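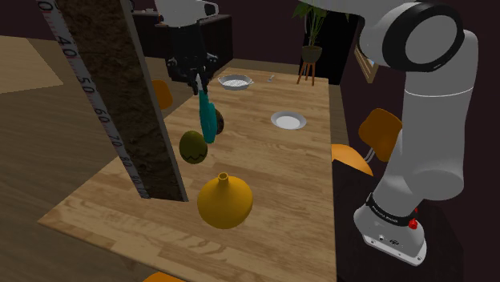

Dining table room in the Troso trial, teal bottle in the gripper, yellow vase still to do.

From: Afonso Bastos
To: Holtham robotics list
Date: October 16, 2026
Subject: Re: Troso room pack – worth the money for a small group?

Hello all,

Sorry to have been so slow with this, Rafferty. I did mean to write back the same evening, and then I got rather carried away with the trial and thought I might as well finish it before saying anything. I've put one of my screen grabs at the top so you can see the sort of thing you get.

Rafferty wrote:
> Has anyone on here tried the Troso room pack from Halletti? We've got
> a small budget left and I'm wondering whether to put it towards that or
> save up for more time on a real arm. My main worries are (a) whether the
> rooms look like rooms or like a grey box with a table in it, (b) whether
> the objects are any use for practising grasps, and (c) whether it will
> run on our old desktop, which is nobody's idea of fast.

Taking your questions in order, more or less.

(a) I was pleasantly surprised. The dining room has orange chairs, a plant on a little wooden stand, a picture on the wall and a good big plank table, and the Franka arm stands right beside it, so you have to think about the furniture when you plan a reach. I do find the room a bit dim, mind you, and I'd turn the lights up before showing it to visitors. The shadows on the table are soft and rather nice – you can judge where a thing is sitting, and I had missed that in the package we used before.

(b) This is where I think you'd get your money's worth. There's a round yellow vase with a short narrow neck, a couple of eggs (one has a zigzag line round it, my daughter was delighted), a plate, a spoon and a shallow pan with two small handles. The tall teal bottle is the friendliest of the lot and I'd start there, taking it near the top by the white part. The spoon is another matter! It lies flat on the wood and two fingers coming straight down don't have much to get hold of. I ran 500 attempts over all the objects in June and again this month, and the spoon accounted for most of my bad language both times. The vase is fine if you go for the neck and dreadful if you try to hug the middle.

There is also a tall brown board with a white measuring strip up the side, numbered in tens. I liked having it there for a rough idea of height, although the numbers get bigger as you go down, so do check which way you're reading before you write anything in your notes. I filled in half a page the wrong way round.

(c) It ran on my machine with 16 GB of memory, which is no youngster either. Loading a room took about 3 minutes the first time and a good deal less after that. If yours struggles, turn the shadows off first, as that made more difference for me than anything else in the settings.

As for the price, the group licence came to 2,681 with support included, and Halletti were very patient on the telephone when I couldn't get the arm to load. My one real grumble is the manual, which takes you beautifully through the installation and then more or less waves goodbye when you want to add an object of your own. I got there in the end and would gladly send you my notes.

Would I buy it again? Yes, for a group like yours with new people coming in, I think I would. I'd still keep a little back for time on the real arm – the two go together very well, and your newcomers will enjoy it more once they've made their mistakes at home.

Do shout if you'd like to come over to Holtham and have a go on mine before you decide. The kettle is always on.

All the best,
Afonso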